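Home
Comment and Opinion
Automation and Work

The demonstrator's hour deserves a proper record

Triin Krūmiņa
2021-12-14

Public discussion of household robots tends to dwell on the machine. Funding bodies ask which arm has been bought, and visitors ask how fast it moves. Very few ask who showed it what to do, for how long, and under what instructions. It is the contention of this essay that the showing of a task is skilled work, that it should be recorded as such, and that institutions which rely on it have so far treated it too lightly.

The two common methods are well known to readers of these pages. In the first, a person takes hold of the arm and guides it through the task by hand. In the second, the person stands or sits apart and moves the arm from a distance, by means of a second arm, a handset or some similar device. Each leaves behind a set of recorded motions from which a general way of acting is then to be learned. The quality of what is learned depends in great measure on the quality of what was shown.

At Remum, where I have advised on training practice since January, the kitchen exercises comprise 2,474 recorded demonstrations. Of these, 664 were set aside on review. The principal cause was inconsistency between demonstrators. One would lift a plate by the near side of the rim, another by the far side; one would pause before setting it down, another would not. Either habit would have served. The two together, with no note of which was intended, gave the learning system very little to hold on to.

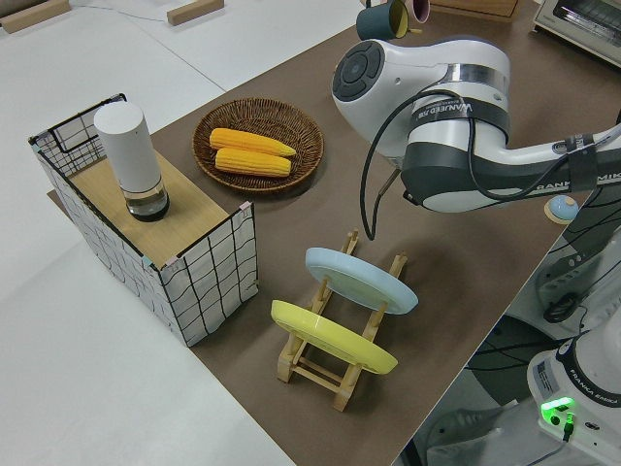

Roy, who read a draft of this essay, objected that variety is the whole point, and that a robot shown only one way of lifting a plate will fail in the first kitchen it enters. The objection is a fair one and I do not wish to brush it aside. Variety that has been planned, and written down, is of great value. Variety that arises because two people were never told what the other was doing is of much less value, and it costs a good deal to sort one from the other afterwards.

There is a second objection, heard more often from managers than from engineers: that the demonstrator is a temporary figure, needed only until the machine has learned enough, and that it would be wasteful to build a profession around a passing need. I do not find this persuasive. The Botano trials began with the expectation that 60 demonstrations of each task would suffice. The figure now in use for the harder tasks is 2,000. Every new object and every new arrangement of shelves brings the demonstrator back to the table, and there is no sign at present that this will cease.

Crockery offers a useful case. A plate must be held by its edge and brought to the rack at an angle which allows it to pass between the uprights and the plates already standing there. A person does this without thought. When the same person is asked to do it through an arm, by remote control, the thought returns, and with it hesitation and small corrections. A practised demonstrator learns to remove the hesitation while keeping the corrections, for it is the corrections that teach the machine how to recover from a poor approach.

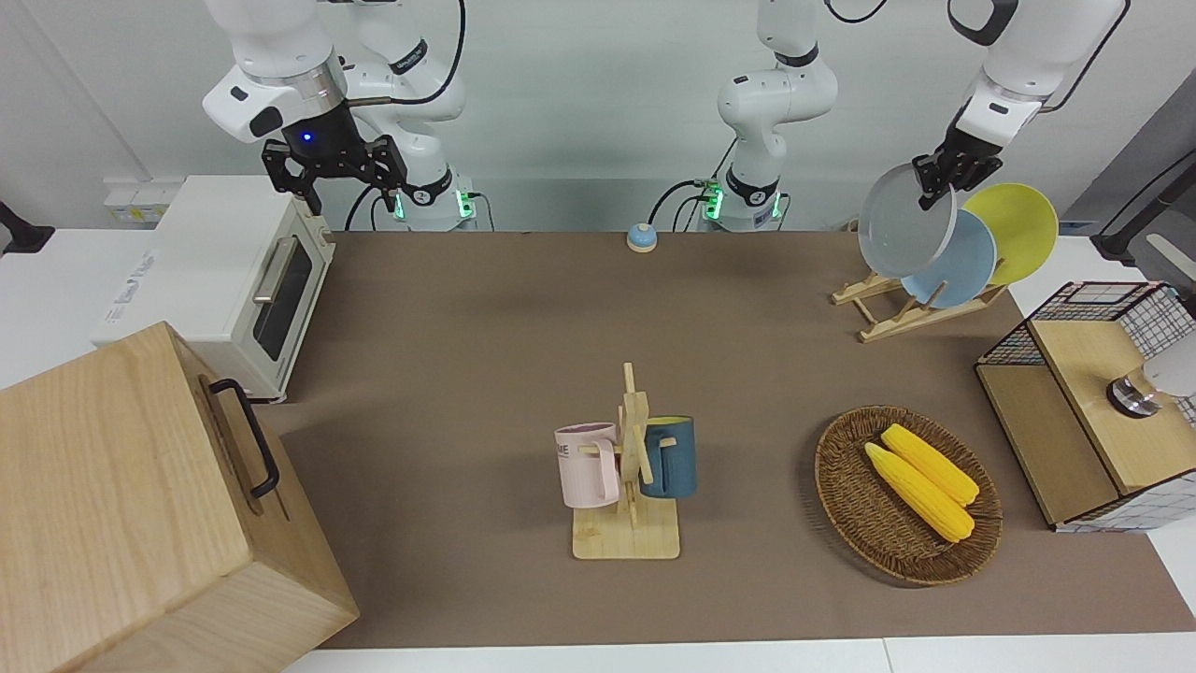 Photograph: Sturix. Reproduced with permission.

That kind of judgement cannot be acquired in a morning. In my experience new staff need several weeks before their recordings are of steady quality, and they improve fastest when they are allowed to watch their own work played back beside that of a colleague. Yet few of the laboratories I have visited set aside any time for this. New staff are given the controls, a list of tasks and a target for the day. The target is nearly always a number of recordings, and a person who is paid by that measure will sensibly hurry.

The choice between guiding by hand and working from a distance also deserves more care than it receives. Hand guidance lets the demonstrator feel the weight of the arm and the moment of contact, but it is tiring, and the body of the demonstrator is apt to come between the cameras and the work. Remote control leaves the view clear and allows two arms to be used together, though much of the sense of touch is lost unless the equipment has been built to return it.
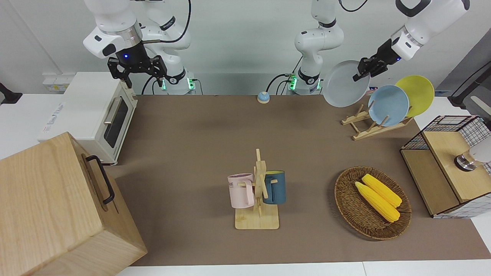
The decision is usually made according to what equipment happens to be to hand. It ought to be made task by task, and the demonstrators ought to be asked, as they are the people best placed to say where the controls are working against them.

I would therefore ask three things of any institution engaged in this work. Each recording should carry the method used and the instructions given. The demonstrator should be credited, by name or by a chosen mark, in any published account. Rejected recordings should be returned to the person who made them with the grounds for rejection stated. At Remum the last of these has been the hardest to introduce, as reviewers were not accustomed to giving grounds at all, and the form for doing so is now in its second version.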